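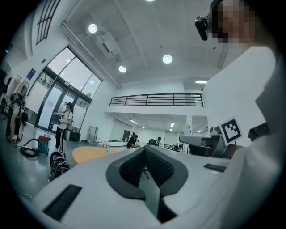 Should a small town library still charge fines for late books?
Let them go, I'd say, and I say it as someone who has paid more of them than I care to admit.

My mother kept a jar of dimes by the back door for exactly this purpose. She was a fast reader but a slow returner, and every couple of weeks we'd march up to the desk in Prandley with our books and our dimes and a bit of a red face (hers more than mine, I was too busy looking for the next book). I thought of it as part of the trip, like the drinking fountain.

It took me years to see how that jar looked from the other side. My neighbor Liya Gebreyes told me last December that she had stopped going altogether when her boys were little. They owed 52 dollars, mostly for picture books that had slid behind a radiator, and she was too embarrassed to walk in and talk about it. Fifty-two dollars was groceries! So the boys went without story hour for two years, and the library got neither the money nor the books.
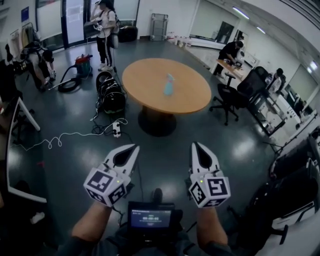 Two hands, both full, and a timer on the screen.

People tell me fines teach responsibility, and I do understand the feeling. I like a thing brought back when it's promised. But a family with money pays the fine and forgets it, while a family without money stays home, and I can't see what either of them has learned. Send a friendly reminder. Send three! If a book is truly lost, ask for a replacement, or let a teenager work it off shelving paperbacks on a rainy afternoon.

I still have a library book of my own on the kitchen table, a fat novel I'm enjoying far too much to hurry, and it's due back tomorrow. I have 967 pages in all to get through and I'm not yet at the wedding, so I expect I'll be renewing it in the morning.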